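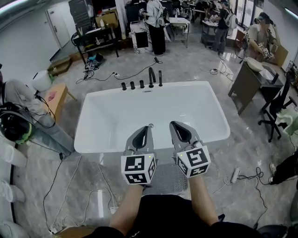 Looking after a baseball glove: tips from the Isbridge kit shed

A good glove will outlast your knees if you let it. Most are killed by kindness, usually in the first month.

Breaking in. Play catch. Then play more catch. The oven method belongs to people who enjoy buying gloves, and the microwave method to people who enjoy buying microwaves. If your arm gives out, thump the pocket with a wooden mallet for 5 minutes a night while the telly is on.

Oil. A dab the size of a pea, on a soft rag, 2 times a season. Virgil Sandu, our longest-serving shortstop, once gave his old Medrano the whole bottle in June and spent the summer catching with something like a wet kipper.

Rain. Blot it with a towel, stuff it with newspaper and leave it somewhere airy. Keep it off the radiator. Change the paper at bedtime.

Storage. Ball in the pocket, elastic band round the outside, nothing on top. The boot of the car is an oven in July and a fridge in January, and smells of both.

Laces. Check the knots before each game. A snapped lace can be replaced at home with a blunt needle and some bad language. Take a photo of the webbing first, or you will invent a new kind of glove.

Bats next time, including what to do about peeling grip tape.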